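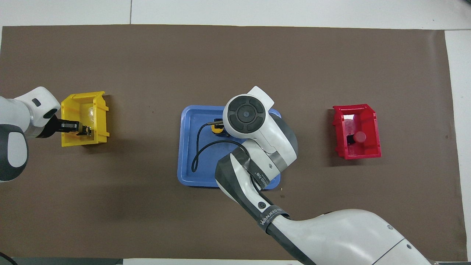
Been sorting out the parts drawers over the last couple of evenings and finally have a system I can live with. Small stuff gets split by color now. On the brown mat there's a yellow bin, a blue tray and a red bin in a row, and the tray is for anything with a cable still attached. The open-fronted bins are the stacking kind, so they go back on the shelf as they are.

Home Explore Notifications Profile

2/ The old way was one deep drawer. Every cable ended up around every other cable. I bought the same adapter twice in August.

3/ Bins are from Kimwood. The shelf is a Gellier, secondhand, and it came with 5 brackets when it needs six. I had a spare that fits.

4/ The mat was the best buy. Screws don't roll as far, and I can lift the whole thing by the corners and tip the crumbs into the trash.

5/ Still to do: labels. I have a roll of 100 and no pen that writes on them — will try a paint marker next.

Replies

clilholm_shed: What size mat is that? Mine curls at the edges.

thampi77: Paint marker works but give it an hour to dry.

drawerfullofplugs: I do it by voltage. Color would drive me nuts.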